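Print this page | E-mail this page

Atley Repair and Reuse Library: progress report to the Dandatik Fund
14/02/2021

You asked for a report at the halfway point, covering what we have done, what we have spent and what has gone wrong. We have kept them in that order, although in practice they happened all at once.

The lending side opened in the old Bangera shop at the end of the High Street. The lease took longer than planned, as the landlord wished to discuss the drains and we did not. We now have 127 items on the shelves against a target of 100. I would be prouder of this if so many of them were not fondue sets. The people of Atley gave generously, and what they gave was whatever had been at the back of the cupboard. We have put a polite notice on the door asking for drills.

Membership stands at 40. The bid said we would have more by now, and the bid was written by someone in a very good mood (me). Doorstep collection has helped, and most new members in the past few weeks joined to borrow the carpet cleaner, which is booked solid until May. We would like your permission to move £700 from the events line, where it has had very little to do, and buy a second one.

The carpet cleaner deserves a paragraph of its own. It came back from its third loan smelling strongly of dog, and from its fourth smelling of dog and lavender. We have since written a cleaning sheet that goes out with every item. The first draft ran to four pages and was returned unread by everyone. The present one is a single side, in large type, and asks people to empty it, rinse it and wipe it down. It mostly works.

Household supplies are over budget. We had put down a small sum for cloths, gloves, spray and paper towels, on the theory that things would come back in the state they left. We now wipe every item on the way out and again on the way in, and the cupboard empties at a rate I did not foresee. Washable cloths will take over some of this once somebody agrees to wash them.

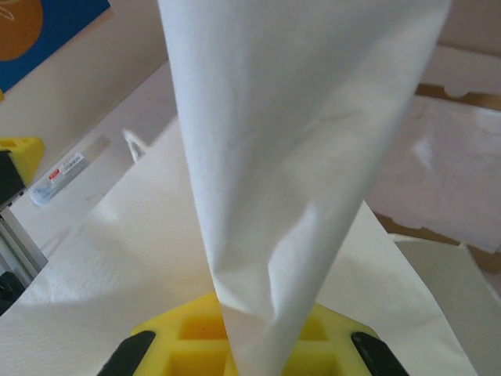 Paper towel, twisted and flat.

The booking system, Amivance, has been less of a success. It does what the brochure promised, in the sense that it takes bookings. It also takes two bookings for the same ladder on the same morning and sends both members a cheerful message. We have gone back to a paper diary for ladders and the hedge trimmer, and left the rest on the computer, where less harm can be done. The supplier says a fix is coming — they have said so before.

Repair sessions have not started. The room is ready, the benches are up and the kettle has passed its safety test. We plan to begin by appointment, one table at a time, as soon as the rules allow. The waiting list is mainly toasters.

For the second half of the grant we intend to reach the membership figure in the bid, open the repair room, and find good homes for most of the fondue sets. A full breakdown of spending is attached, with the paper towels on a line of their own.

Print this page | E-mail this page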